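Cleaning out and checking over an old desktop tower

43 shares | 14 comments

A desktop computer that sits on the floor pulls in dust all day long. If yours has become noisy, or switches itself off when it has been working hard, open it up before you spend any money. Most of the job is dusting and pushing plugs back where they belong. Allow 2 hours the first time, less after that.

What to have ready

A crosshead screwdriver, medium size. A soft paintbrush that has never been near paint, 1 inch or a little wider. A can of compressed air. Cotton buds, a few coffee filters or lint-free cloths, and a small bottle of isopropyl alcohol. A saucer or an old muffin tin for the screws. If you mean to take the processor cooler off, you also need a tube of thermal paste. I have been using the Arno paste for a few years and a small tube does several machines.

Leave the vacuum cleaner in the cupboard. The nozzle can build up static, and the suction is strong enough to lift a jumper off its pins.

Before you open it

Shut the computer down properly. Switch off at the back, pull the mains lead out and then press the power button once to drain what is left. Take a photo of the back with everything plugged in, then unplug the rest. Carry the tower outside or into the garage if you can, as the first few puffs of air will send dust everywhere.

Do not work on carpet. A bench or a bare kitchen table is fine. Touch bare metal on the case before you touch anything inside it, and do it again each time you come back from answering the door.

Opening the case

Lay the tower on its side with the removable panel facing up. On most cases that is the left panel as you look at the front, but a few are the other way round. Some panels have two screws at the back, others a latch you pull. Slide the panel back and lift. If it will not move, look for a third screw under a sticker — do not lever it with a knife.

Dusting

Start with the fans. Hold the blades still with a finger or a cotton bud while you use the air, or the fan spins far faster than it was made to. Short bursts, can upright. Tip the can over and it spits cold liquid.

Next do the vents, working from the inside outwards. Loosen caked dust with the brush and blow it through the holes. The power supply gets the same treatment through its grille, and no more than that. Never open the power supply. It can hold a charge long after it has been unplugged.

Finish with the board itself. Brush lightly, away from the sockets, and do not press on anything.

Checking the plugs

Once the dust is gone, go round every cable with a fingertip and push each plug home.

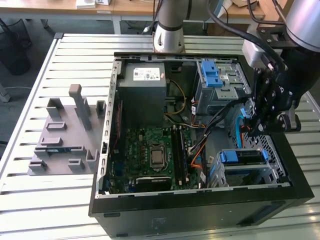 The thin flat data cables are the ones most likely to have worked loose, particularly the older sort with no metal clip. Check both ends, at the board and at the drive. A drive that comes and goes is very often down to one of these, and a new cable costs next to nothing. Follow the thicker power cables as well and make sure none of them can drift into a fan. A cable tie will hold them, but leave a little slack.

Memory sticks can be taken out and put back. Open the clips, lift the stick straight up, wipe the gold edge with a dry cloth and press it down again until the clips close by themselves. Put it back in the slot it came from.

If the cooler has been off, clean the top of the processor with alcohol on a coffee filter and let it dry. A blob of paste the size of a pea goes in the middle. Do not spread it. The cooler will do that when you screw it down, going corner to opposite corner, a few turns at a time.

Closing up

Count nothing, just look in the saucer. If there is a screw left over, find out where it belongs before the panel goes back on. A loose screw under the board can short it.

Plug in the mains lead, screen and keyboard only, and switch on. If it beeps and will not start, switch off and push the memory in again. When it starts as it should, connect the rest.

I do ours every February and wipe the outside vents in between. Raising the tower off the floor helps too. Ours stands on an upturned Grolholm crate, and the fans have stayed much cleaner since.

608 people found this useful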